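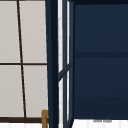 Field Notes > Visits > Suppliers

Posted in May by Siham Awad
3 shares | 3 comments

Hanan Majali and I went to Rimico's open day with a budget line marked "robot, kitchen" and the firm belief that a robot was the thing we'd be buying. By 10 a.m. we had been sat down in front of a simulated kitchen and told the arm could wait.

The kitchen is navy cabinets, white tile and a glass door that I badly wanted to push shut. Chamoun, the package it belongs to, costs $286 a month per seat. Hanan asked if you could buy half a seat. You can't.

The sales pitch is that you plan your purchase in there first: reach, mounting height, which cabinets the thing has to open. Fair enough. We once bought a cart that didn't fit through our own door, so I kept quiet.

After coffee (good) came the Ulmont arm, which rents at $1,117 a month, and the Curnon gripper, another $311, sold separately, like batteries. Installation is "scoped on request." I wrote that down and underlined it.

Hanan's plan is one seat for three months, then decide on the rental. Mine was the same plan with a bigger number for installation. We've sent in both, and finance has asked whether the simulated kitchen counts as furniture.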